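Detetti Opens Computer Repair and Reuse Shop in Stamham

STAMHAM, Oct 19, 2018 - Detetti, a family company from Drokolby, is pleased to announce the opening of its second shop for repair and resale of used computers. The new shop is located on Blackburn Street in Stamham, next to the public library, and it is open seven days a week.

Detetti started in Drokolby with one workbench and a small stock of used parts. Today the company employs 8 technicians and sells desktop computers to families, schools and small offices. In June the company sold its computer number 2000.

"Many people bring us a computer and they believe it is finished," said Reece Naylor, owner of Detetti. "Often it needs only more memory or a new power supply. We tell the customer the price first, and then the customer decides."

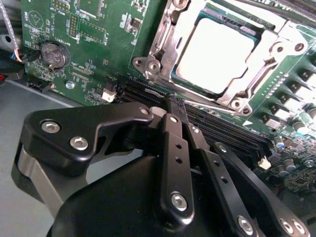 Customers in Stamham can also leave old equipment at the shop without payment. Hard drives are erased before any computer is sold again, and the customer receives a written confirmation by e-mail. Parts which cannot be used any more are sent for recycling once a month.

During the opening week the first check of any desktop computer is free of charge. Laptops are accepted also, but the waiting time for them can be longer. All repaired computers have a warranty of one year.

For more information, please visit the shop or ask for Reece Naylor at the Drokolby office.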